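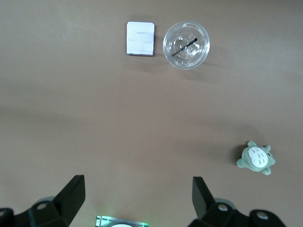 Week 4 – Failure case: the cup that was dropped
Notes by Defne Kurtuluş

Reading before class: the fault report by Masanobu Koyama, pages 2 to 4.

In September the arm at Trurkby let a clear plastic cup fall on the way to the tray. The log said "grasp OK". The controller had checked only the finger position, and the fingers stopped at the expected width. They were holding the lid, and the lid came off.

Points to remember:
Finger width does not tell you which part of the object is held.
Clear plastic gives poor depth readings. The cup height in the log was wrong in around 1000 frames.
The arm did not stop after the drop. It went on to the tray and opened the fingers there – this is the safety matter, and we will spend most of the hour on it.

Task for pairs: write one check that would find the loss of the cup during the lift. Say what the arm must do next, and who may restart it.

Please send your answer to Eluned Lloyd before the next lab.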